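The Sleeve

The unit at Dendside had been a carpet showroom before we took it, and the carpet was still down. It was grey, with thin stripes, and every screw anyone dropped went into the stripes and stayed there. We paid for the place between us by the month. There was a kettle, a pillar drill with a bent guard, and a cupboard that belonged to a man who made clocks and came in on Sundays.

I had the back half from the beginning of winter. My sister said I should have it, as I was the one with the big thing to build, and the others wanted to be near the radiator anyway.

The big thing was called Skukness. I named it after the place where our father kept his boat, a slip and a shed and not much more. He had been a net mender and then, when his hands went, he had been a man who sat in the shed beside the nets. I started building the arm the week after he told me he could no longer do up the buttons on his good shirt. He didn't ask me to. He would have thought it a daft use of money.

By February the arm could lift and turn, and the hand could close. It could not be trusted with a shirt. The joints had edges on them and the cables ran outside, and the first time I hung one of his old shirts on the stand and sent the arm across to it, the elbow took hold of the cuff and kept going. The cuff tore right round. I switched off and stood there with the bit of cloth in my hand, then put it in my pocket and went home.

My sister said it needed a sleeve.

She sewed the first one herself, out of black lining, on our mother's machine. It was too tight. The arm could reach out but not come back, and the motor in the shoulder complained. The second was cut much wider. She measured the arm bent and straight and at every angle between, writing the numbers on the back of an envelope, and then she added 18 centimetres to the length and told me not to argue.

I didn't argue. I held the cloth while she worked it up over the wrist, and when she had tied it off at the top she stepped back and said it looked like a curate. 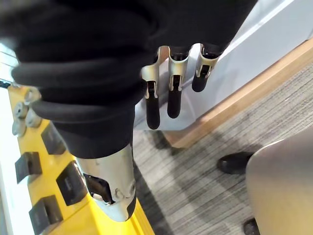 We ran it slowly that evening, at the lowest speed I had. The arm went out, the folds opened, and when it came in again they closed up on themselves and nothing caught. We did that for an hour. She ate her sandwiches and I wrote down the times. At the end of it she asked what the fingers were for, if it was only buttons, and I said two of them were to hold the cloth still and the other was to push.

"He does it with a thumb," she said.

"It hasn't got a thumb."

"I can see that."

I had bought the motors from Ullar, who sell by post and answer letters a week late. One of them was noisy. I wrote and they sent another, and that one was noisy in a different way, so I put the first one back. The book I worked from was by Guérin, a translation, with a chapter on hands that I had read so often the pages came away. Guérin says that a hand should be designed around the one object it will handle most. I had my father's shirt buttons in a tobacco tin, all from the same make of shirt, which he had bought for as long as I could remember.

Through the next weeks I went in after work and did buttons. I sewed a strip of them on to a board first, then on to cloth over a board, then on to cloth with nothing behind it, and that was where it got hard. Cloth moves away when you push it. I kept a tally in pencil on the wall by the light switch. On the best night the hand did 43 before it missed, and on the night after that it missed the second one and the fourth, and I could find nothing different.

The date I have written in the notebook is Thursday, March 23, 2023. It says: whole shirt, collar to hem, no help. It says the time it took, which was long enough for the kettle to boil and go off the boil. Under that I wrote that the sleeve had a pulled thread near the wrist and would want seeing to.

I drove up on the Saturday and told him. He was in his chair with a jumper on. He listened to all of it, the motors and the board and the pencil marks, and he asked what the shirt was like when it had finished. I said it was buttoned. He asked if it was creased. I said a bit.

"And I'd have to stand there," he said.

"You could sit."

He thought about that. Then he asked if it could do a net.

I said I didn't know. I said a net was a good deal harder than a shirt, there was the needle to pass through and the knot to pull down, and the mesh had to come out even. He said he knew what a net was. He sent me out to the shed for a needle and some twine and a piece of old net, and he had me hold it up by the window while he told me what my hands should be doing. I got it wrong. He told me again.

In April I took the buttons off the board and put up a rail with hooks. My sister came in to mend the pulled thread, and looked at the rail, and asked me how much longer the sleeve would need to be.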